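We use cookies to remember your settings. Accept | Manage preferences

Kragh Spice Mill, Plolthorpe: Notes from the Open Day

By Marin Tomić
10 July 2018

Kragh grinds and blends dry spices for sausage makers, bakeries and a small retail range. The mill opens to outside visitors once a year. I went to look at the pepper line and to get an answer on coarse coriander, which has been uneven in the last few bags I bought. I came away with a good deal on the first and a partial answer on the second.

Getting in

The entrance for visitors is on the canal side, past the truck scale. Sign-in is slow. Rings and watches come off, hair and beards are covered, and you read and sign a sheet on allergens, with mustard, sesame and celery seed at the top. Closed flat shoes are required and they do turn people away over this. One man in my group had to borrow a pair of rubber boots from the loading dock.

Groups are led through in the direction of product flow, from receiving to packing. Nothing is skipped except the blending room, which can be seen through a window only. Dragica Perić, the production manager, led ours. She speaks quickly and assumes you know what a mesh number is.

Receiving and cleaning

Whole spices arrive in jute or woven plastic sacks. Black pepper and coriander also come in 1000-pound bulk bags, lifted by a hoist onto a discharge frame. Every lot is sampled before it leaves the dock, using a hollow probe pushed in at an angle. The samples are combined, split down and sent to the lab. The lot is held behind a yellow chain until the result is back.

Cleaning is done in four steps: a vibrating screen, an air column, a gravity table and a magnet. The gravity table was the one to watch. It is a tilted deck with air blown up through it, and the heavy material walks uphill while the light material drifts down. Stones come off the top corner. On pepper the light fraction is mostly pinheads and hollow berries, which have little flavor and are sold off for extraction. I asked how much of a typical lot is lost here. Perić said it depended on origin and would not give a figure.

The magnet comes last in the cleaning room, and there is a second one after grinding. Both are pulled and wiped at each lot change, with the wipings taped to the lot sheet. A few old sheets were laid out for us. Most of the wipings looked like gray dust.

Steam treatment

Whole pepper, coriander and allspice are treated with steam before grinding. The vessel is loaded, air is pulled out, saturated steam is let in under pressure, and then vacuum is applied again to dry and cool the spice. A full cycle on black pepper takes 47 minutes, including loading. The time at temperature is only a small part of that.

The tradeoff is the usual one. Steam brings the microbial count down but takes some volatile oil with it and darkens the color. Two trays of pepper from one lot were on display, treated and untreated. Side by side the treated tray was a shade darker. Crushed between the fingers, the untreated berries had more of the pine and citrus note at the start. After a minute I could not tell them apart. In a long braise I doubt the difference would survive. On a raw tomato it might.

Leafy herbs get a shorter treatment at a lower setting on a separate unit, which was down for a gasket change and had its door off.

Moisture target going into the mill is 11 percent for pepper. Above that it smears and blinds the screen. Much below it, it shatters into dust, and the coarse grades suffer.

Grinding

There are three mills. Two are hammer mills for general work. The third is a pin mill, a Zultmont, used for fine powders such as cinnamon and white pepper. All three have chilled water jackets. Kragh looked at liquid nitrogen and decided against it on cost, except for nutmeg, which is sent out to a contractor by the name of Celtero and comes back ground. Nutmeg is fatty enough to cake on the hammers at room temperature. Anyone who has tried it in a blade coffee grinder has seen the same thing on a smaller scale.

Perić ran the hammer mill on black pepper at two screen sizes. The noise is considerable and ear plugs are handed out. The product falls into a cyclone, then onto a stack of sieves. Oversize goes back to the mill — this loop is where the heat builds up, and it is why the coarse grades tend to smell fresher than the fine. They make fewer trips.

Coriander

My question about coarse coriander went to Brodie Bolger, who sets the sieves. Coriander husk splits off in flat papery pieces. These pieces will pass a slot or lie flat on a square mesh depending on how they land, so a sieve grade that works well on pepper gives a wide spread on coriander. The mill changed from a square mesh to a round-hole plate in the spring. According to Bolger, bags from before the change are still in the shops. He suggested checking the lot code, where a letter R after the mill number means the round-hole plate. My three bags at home have no R.

He also said that coarse coriander for curing and for dried beef should be toasted whole and cracked at home, and that he did not much like selling it cracked at all. I had not expected that from the man who cracks it.

The offices and lab

Between grinding and packing the route goes upstairs through the offices, where the lot records are kept. Each retail jar can be traced to a sack number and a dock date. Paper sheets are kept from the floor and entered by hand afterwards. There was a delay at the top of the stairs while the group ahead of us finished in the lab.
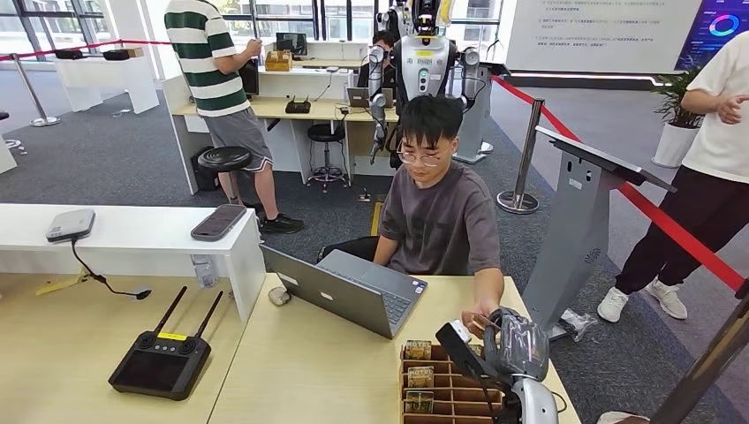 A desk with an open laptop and a divided cardboard organizer.

The lab itself is one long room. Eustaquio Esquivel runs it. The work he showed us was volatile oil by distillation: a weighed amount of ground spice is boiled in water, the vapor is condensed, and the oil collects in a narrow graduated tube where it is read directly. It takes hours, so he had one flask just started and another near the end. The oil from the cumin was pale yellow and the smell filled that side of the room.

Color on paprika and chili is measured by solvent extraction and a spectrophotometer. Heat is measured on an instrument, but Esquivel still tastes every chili lot in sugar water, in increasing dilution, and records that too. Where the two disagree the lot is run again. He keeps retained samples in brown glass for two years, over 66 of them from the chili range alone on the shelf by the door. He opened the oldest paprika for us. It was the color of brick and smelled of hay.

His advice on home storage was short. Keep jars away from the stove, buy ground paprika in the smallest pack offered, and do not shake a jar over a steaming pot. Whole pepper kept closed and dark will outlast the label date by a good margin.

Packing

Jars are filled by auger. Fine powders are filled slowly to keep the dust down, and the line was running turmeric at a crawl. Everything near it was yellow, including the belt guards and the lower half of the operator. Turmeric is always scheduled last before a wet clean. Each jar goes over a checkweigher and through a metal detector. Test pieces are passed through at the start and end of each lot, and we saw one rejected correctly into the locked bin.

Bulk customers get lined cartons. Radomir Radulović, in charge of shipping, was not available for questions, as a truck had come early.

Tasting table

The visit ends in the canteen. Three ground peppers were set out with plain boiled potatoes and unsalted butter, which is a sensible way to taste pepper. I preferred the medium grind. The fine was hot but flat. There were also grilled chicken thighs with a coriander and chili rub, somewhat overcooked, and flatbread with toasted cumin. The rub recipe was on a card: two parts cracked coriander, one part black pepper, half a part chili, half a part salt, applied an hour ahead. I have since made it with coriander cracked in a mortar and would cut the pepper by a third.

The mill shop sells seconds in plain bags. I bought allspice and a bag of the coarse coriander with the R code. Spread on a plate next to one of my old bags, the new one is visibly more even, with fewer long flakes. Dust at the bottom is similar in both.

Practical notes

The tour is free and takes most of a morning. Booking is by phone only. Children are not admitted to the grinding floor. Parking is on the street side, a long walk from the canal entrance. The shop takes cash and cards — but the seconds are cash only. Wear clothes you do not mind smelling of cumin, and expect the car to smell of it on the way home as well.

Recent posts
Cracking coriander: mortar, pan base or mill
Dry rubs and salt timing for chicken thighs
Four ways to toast cumin
Reading lot codes on spice jars
Pepper grinders, burr settings compared

Contact | Privacy | © 2018 Marin Tomić | Back to top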